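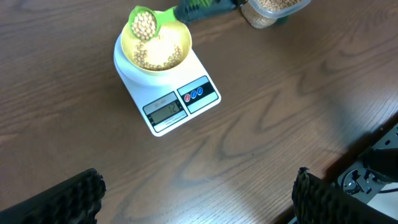
A green scoop full of soybeans, held in a robot's gripper over the yellow bowl on the scale.

Who Weighs the Beans? Robots at Work in a Packing Room

Have you ever helped somebody cook and been given the job of weighing things out? Then you'll know the funny feeling of pouring very, very slowly at the end, watching the numbers on the scale climb, and then — whoops! — half a cupful slides out all at once and you have to spoon some back. It happens to grown-ups too, even to grown-ups who weigh things out all day long for their job.

At the Stakus packing house in Pernby there are people who have done this work for years. Stakus sells dried beans, peas and lentils in paper bags, and every bag of soybeans has to hold 325 grams. If there is too little in the bag, the customer has been cheated. If there is too much, the company gives away a few beans for nothing, and a few beans in every bag soon becomes a great many beans (on a busy day in May the soybean bench can fill 600 bags).

So the people at Stakus have been teaching a robot to help. It is called Koster, and it isn't the walking, talking sort you may have seen in films. Koster can't tell a joke or make a cup of tea. What it has is grippers, which are a bit like your finger and thumb, for taking hold of things and letting them go again. The insides of the fingers are rough and knobbly, and if you have ever tried to hold something smooth in woolly gloves and then in rubber ones, you can probably guess how much difference the outside of a finger makes.

What is automation?

Automation is a long word for something you meet every day. It means getting a machine to do a job, or part of a job, that a person used to do by hand. A washing machine is automation. So are the traffic lights at the end of your road, and the doors at the supermarket that slide open when you walk up to them.

Some jobs are easy to give to a machine. Stamping the same shape out of metal again and again is one, as the metal always arrives in the same place and always behaves in the same way. Beans are much naughtier. They roll and bounce, and they come out of a scoop in a rush or hardly at all, depending on how far you tip it. When you pour, your hand feels the scoop getting lighter and your eyes see the heap starting to slide, and you slow down without even thinking. A robot has to be taught all of that.

How does a robot learn to pour?

Mostly by practising, just as you would! Koster practises at a wooden table with a small kitchen scale, a bowl, a scoop and a clear tub of soybeans. The same few things are used over and over, and the pouring starts again from the beginning each time. 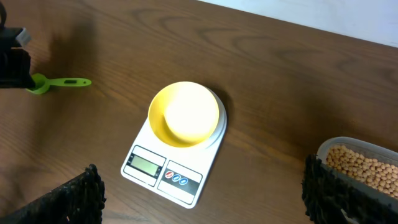
All that practice has to be remembered somewhere, and at Stakus it goes into a computer program called Sumeck. The program keeps a note of each try — how the scoop was held, how far it was tipped and what the scale said afterwards. By the end of spring Sumeck had stored 3046 tries. Plenty of those were bad ones, with beans on the table and beans on the floor, but the bad ones are kept as well. A try that goes wrong is useful if you know what went wrong with it, and that's as true for you and your spelling as it is for Koster.

What about the people?

You might be wondering whether the packers mind, and it's a very sensible thing to wonder. When a machine takes over a task, the people who did that task have to do something else, and that can be worrying. In some workplaces people really have lost their jobs to machines. In others the jobs have changed. Often it is a bit of both, and people don't always agree about whether it was worth it.

Stakus has 70 workers, and they were told about the robot before it arrived, so that they could ask questions. Some of them were pleased. Scooping all day makes your wrist ache and your shoulders stiff, and it can be dull. Others were not so sure. They liked standing at the bench together, having a chat while their hands got on with it, and a robot isn't much company.

For now, the packers at the soybean bench take turns. One looks after Koster, filling the tub, sweeping up and pressing the stop button if something looks wrong. The others check the beans for little stones and split skins, fold the bags and make up the orders. A few have learned to use Sumeck, which meant going on a course, and one or two found that rather hard going at first.

The packers also know things the robot doesn't. They can tell from the sound of a sack being opened whether the beans are too dry. They notice when a scale is standing on a crumb and wobbling. When Koster keeps pouring too fast, it is usually a packer who spots why, and who shows the engineers how a person would do it.

Try it yourself

Ask a grown-up if you can borrow a kitchen scale, a bowl, a scoop or big spoon and some dried beans or rice. Put the bowl on the scale and set it to zero, then try to pour out exactly 70 grams without putting any back. Have several goes, and write down the number you get each time. Then try it with your other hand, and see if your numbers change.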